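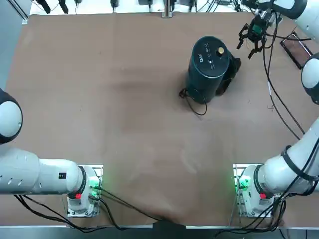
Brimisness gets its big work table back, and there's room for everybody

If you walked past the Maldonado building in May and wondered why the lights were on so late, I can finally tell you. The workroom on the ground floor has been rearranged, and the big table is back in use after 4 months folded up against the wall behind the stage curtains. I stopped in just after six in the evening to have a look, and I ended up staying until they wanted to lock the door!

For anyone new to town, the workroom is where Brimisness people go to spread out a job that won't fit on the kitchen counter. Cutting curtains, sorting cables, taking a lamp apart, wrapping forty jars for the school sale – all of that has happened on that table, and a fair bit of it was mine. When it went into storage over the winter we were down to the little round ones from the café, and you try laying out a quilt on one of those.

The work was paid for out of the Jastetti fund, which put in $439 for new lighting and a fresh cover for the tabletop. The cover is tan-brown and nice and smooth, and I like it a lot better than the old green stuff, which snagged on everything (my good sweater included). Small things show up well on it too. I dropped a black screw at the library's table last year and never saw it again, so this matters to me more than it might to you.

The other change is the storage. Sestov, the hardware shop on the corner, gave the room a set of 56 drawers that used to hold bolts and hinges. They're along the back wall now, and people have already begun putting labels on them. Buttons have two drawers. Batteries have one, and there's a drawer marked "leads, unknown" that I'm told was full by the second evening. If you're missing a charger, I'd start there.

I asked a few of the regulars what they thought, and most were happy, with a couple of grumbles about the chairs. They're the same chairs as before, and they do pinch. One woman who comes in to mend bags told me she'd rather stand anyway, and a man next to her said he'd bring a cushion and leave it there for whoever wants it. The radiator by the window still knocks, too, so don't be alarmed.

Opening hours are staying as they were, from ten in the morning until nine at night, with a break at lunch. Groups can have up to 4 hours at a stretch, and you book on the sheet inside the front door – please write your name so the rest of us can read it. Anything left behind at closing goes in the bottom drawers and stays there until the end of the month.

There's talk of a repair evening once the summer schedule is out, and I'd love to see that happen. I have a radio that hums, a toaster I'm slightly scared of and a suitcase with one good wheel. The sign-up page for ideas is pinned next to the booking sheet, with a pencil on a string.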